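Kotian Street fabric swap outgrows its hall, moves to old Pulo carpet store

By Gladys Mussa
Updated 4:40 p.m.

JELLADBERG — The spring fabric swap has a new home, at least for April. Doors at 9 a.m., old Pulo carpet store on Kotian Street, use the side entrance. The front doors are still chained while the landlord sorts out a lock.

The swap had been squeezed into the back hall of the Indon branch library for years. Last time it drew 119 people, way over what the hall is rated for, and the library told organizers in February that it couldn't keep saying yes. No hard feelings, both sides say. The library is lending its folding tables for the day.

How it works hasn't changed. Bring clean fabric, a half yard or bigger. Trade it for a ticket per piece, spend the tickets on whatever's on the tables. Sheets, curtains and tablecloths count, and so do old dresses if the seams are already picked out. No foam, no carpet samples (yes, people have asked, given the building). Nothing that smells of smoke.

Entry is $3. Kids free. Money goes to rent on the space and to fixing the two loaner sewing machines, one of which has been out of action since the fall.

Prints are what people line up for. Regulars say the plain cottons sit there till noon while anything with a pattern is gone in the first half hour, especially bedding from the seventies and eighties. Quilters want it for backing. Younger buyers want it for shirts.

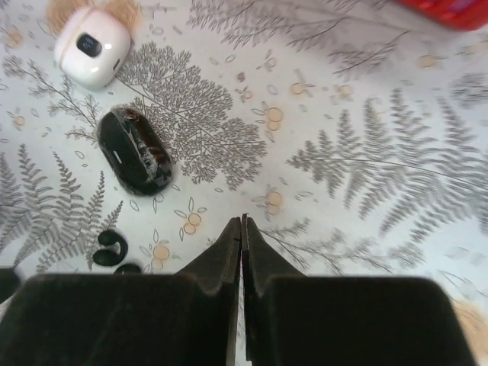 Prices are part of the reason. Quilting cotton at the one remaining fabric counter in town has gone up twice since last summer, and the big craft store out by the highway closed in January. Nearest one now is 83 miles round trip. For someone making a full-size quilt that's gas plus fabric plus most of a day.

"I drove out there for one spool of thread in the right green," said a woman waiting to drop off two garbage bags of curtains at the early collection this morning. "They were out of the green." She asked that her name be left out becuase her sister doesn't know about the curtains.

Early drop-off continues through the week, 3 p.m. to 6 p.m., same side entrance. Tickets given out at drop-off are good on swap day. Lose them and you're out of luck, there's no list.

Parking is the big question mark. The Pulo lot holds more cars than the library's did but half of it is torn up for the storm drain job. City public works says the fencing will stay where it is and crews won't be working that morning. Overflow on Kotian is fine on the north side only. The south side is a bus lane now and they do tow.

Some grumbling too. A few longtime swappers liked the library because the 6 bus stops right at the door, and the new spot is a three-block walk uphill from the same line. Organizers say they asked about a shuttle and couldn't get a driver. Anyone who needs a ride can leave a message at the Indon front desk and they'll try to match people up, no promises.

The building itself has been empty since Pulo went out of business. Heat works. Restrooms work, one of them anyway. Lighting at the back is poor so the sorting will be done up front by the windows, and dark colors will go on the tables nearest the glass. Somebody went home with navy last year thinking it was black, and heard about it at choir.

There's also a mending corner this time. Hems, buttons, small holes. Zippers only if it's quiet. Bring your own thread if you care about the match. First come first served, sign-up sheet at the door, closes at 11.

Leftovers go to the high school costume shop, which is short on anything long enough for a cape or a curtain. The spring musical has a ball scene and, from what the school says, not much to dress it with. Scraps under a half yard can go in the bin by the exit. The animal shelter takes those for bedding as long as there's no pins in them. Please check for pins.

Whether the swap stays on Kotian Street in the fall depends on the lease. The landlord has had one inquiry for the space, from a gym, and says nothing is signed. The library hall is still availble for the smaller winter swap, capped at the room limit with sign-up ahead of time.

Swap ends at 1 p.m. Tables come down at 1:15, and they could use help carrying them out.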